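Small tips for the simulator at home, part 4: shadows and the wrist camera

If your colour filter finds the rod in one run and loses it in the next, please look at the light first and at the code second. Many of us have spent an evening on the wrong one.

Set the threshold on hue and saturation, and leave brightness out. A grey shadow on a pale surface has almost no saturation, so it falls away by itself. In Nollel I keep the lower limit for saturation at 100 and I do not touch it any more.

Mask the fingers before you search for edges. Their tips stay in one corner of the picture or at the lower border, and a fixed mask of 50 rows is cheap.

Save one still from every planner test, together with the random seed. My seed for the shadow tests is 842. 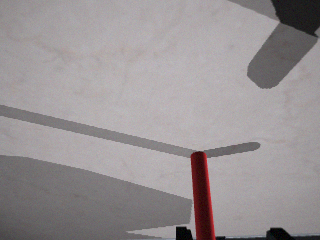

Nadja Holzer writes that she would simply switch the shadows off in the renderer, her planner runs faster like this, and she does not see why one should suffer twice.

For the planner alone I agree with her. For the perception I would keep them on – a red filter is easy, but an edge finder likes a sharp shadow border as much as the border of a rod, and it is better to learn this in the simulator.

One more tip, from Mattes Fröhlich: write the light position into the same settings file as the camera position. Then you can repeat a bad run also in May, when you have forgotten everything.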